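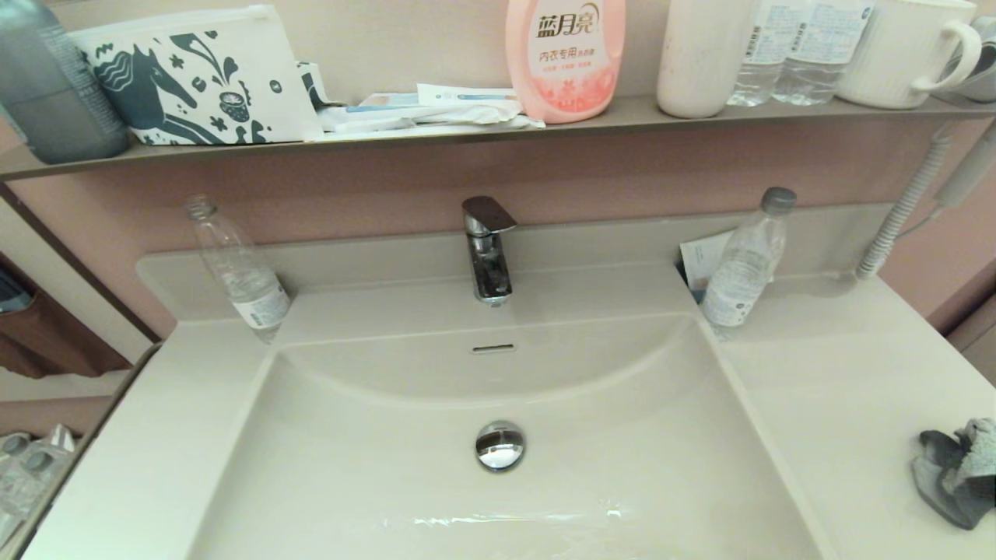 Bathroom basin, two empties on the back, shelf above. A thread on tidying one small room.

I've been doing the flat a room at a time since May and the bathroom is the one I kept putting off. It's small, so I thought it would take no time. It took most of a morning. Notes below in case they help anyone with the same sort of basin and shelf.

First, the bottles. We drink bottled water in the bathroom because the tap water in Halport tastes of the pipes, and the empties get left next to the tap. One has lost its cap, the other still has a grey one. Both are going in the recycling. I've put a bag on the back of the door for them.

The folded white card wedged behind the right-hand bottle had been there long enough that I'd stopped seeing it. Paper next to a basin goes soft and then sticks. If you've got instructions or a receipt you want to keep, put them in a drawer in another room. I've moved ours to the kitchen.

The shelf. It's a long taupe-brown one that runs above the basin, and I like it, but anything flat and long in a bathroom fills up. Ours had things on it from last year's holiday in Zaltby.

What I did was take everything off and put it on a towel on the bed. Then I only carried back what gets used in a normal week. The rest went in a shoebox. If I haven't opened the shoebox in 3 months it goes.

The white zip pouch with the horse on it stays. I've had people ask about it before. It's from a market stall, no label in it, so I can't tell you where to get one. It holds hair ties and plasters and stands up against the wall well enough.

Tall bottles go at the far end of the shelf. I tried them in the middle once and knocked one into the basin reaching for the soap. No damage, but it made a terrible noise at six in the morning.

Now the basin itself. It's a big rectangular white one and it's deep, so it takes more wiping than you'd expect. I use washing-up liquid and a soft cloth for the bowl. I've tried the proper bathroom sprays and I don't see a difference on this one. 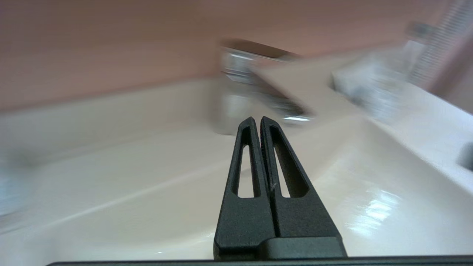
The tap is the part that shows every mark. Chrome always does. Warm water, a drop of washing-up liquid, rinse, then dry it straight away with an old tea towel. The drying matters more than the washing. Leave it to dry by itself and you get spots within the hour where we live.

Get right round the base where it meets the ledge. Limescale builds up there first. I wrap a strip of kitchen roll soaked in white vinegar round it, leave it 10 minutes, then rinse well. Don't leave it on overnight, it can dull the finish.

Under the lever as well. It's a flat one so you wipe the top and think you've finished, then you bend down and there's a line of dried soap on the underside.

Overflow slot: old toothbrush, then a jug of warm water poured in slowly. Ours smelled a bit before I started doing this. Once a month is enough.

The plug is one of those domed pop-up ones. Ours lifts straight out, but some are screwed in, so check before you pull. There will be hair. Have a bit of paper ready.

Somebody asked what the wall colour is. It's a dusty pink from Brukum, left over from the people before us, and the tin had no shade name I could read. I've touched up one corner with it and it dried slightly darker.

Someone else asked about the shelf. It came with the flat too. There's a joiner's called Ďurica a couple of streets away who quoted me 300 for a matching one over the bath. I'm still thinking about it. More shelf means more stuff.

For scale, my last thread about the airing cupboard had 2,000 views and most of the replies were about folding fitted sheets. I still can't fold a fitted sheet. Please stop sending me videos.

Cost of today: nothing. Vinegar, washing-up liquid, toothbrush and tea towel were all in the flat already.

Things I haven't done: the sealant along the edge of the worktop, the extractor fan cover, and the cupboard with the spare towels in it. The fan needs a stepladder and ours is on loan to the neighbours.

Hall cupboard next. I'll start a new thread for that one when I've found the floor of it.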